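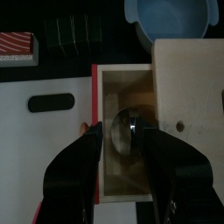
Zohreh Taheri thought we should have picked a topic with a better ending, and told us so at the first draft meeting. Our topic was the late check-in rules of small guesthouses in Dristbridge, and she was right that it doesn't have an ending. It has a door code, an envelope, and a person standing in the rain at 11:40 p.m. reading a confirmation email for the fourth time.

1. What we set out to do

The original plan was to compare room prices. Two other groups had taken room prices, so we got arrivals. Our question became: if a guest arrives after the front desk closes, can they find out what happens next from what the guesthouse has already told them?

We collected the published house rules of 19 guesthouses and hostels in Dristbridge and along the Radden road. For each one we looked for the closing time of the desk, the late arrival procedure, any fee, and a phone number that a human answers at night. Jahangir Gazi made the phone calls, having lost a coin toss.

2. What the rules say

All 19 places state a check-in time. Agreement stops there. Some give a start and no finish, which reads as generous until you learn that the desk goes home at eight. One has "flexible arrival" on its booking page and "strictly no arrivals after 9" on the page behind it. We coded this as "unclear" after a longer argument than it deserved.

The late fee, where there is one, is usually 40 dollars. The Hashemi guesthouse charges it only if the owner has to get out of bed, and says so in those words. It was the clearest policy in the sample and we gave it full marks.

The longest set of rules ran to more than 3,000 words. Late arrival is covered under "Miscellaneous," between bicycles and candles. The shortest fits on a card and ends with "call us."

3. What the guests say

We read 467 guest reviews and marked those that mentioned arriving. Complaints about fees were less common than we had predicted. People seemed willing to pay for being late. What they minded was the key box with a code that had been sent to the booking site's inbox, which they could open only with the Wi-Fi inside the building.

4. Problems with the method

Reviews are written by people with something to say, so quiet arrivals are missing. Two places changed their rules in August while we were still coding them. The Cludereck hostel answered Jahangir's Saturday night call by asking whether he was the man with the dog, and we could not decide which column that belonged in. It is in the appendix.

5. Recommendations

Put the desk closing time in the same sentence as the check-in time. Send the door code by text message on the day of arrival. Move late arrival out from under bicycles.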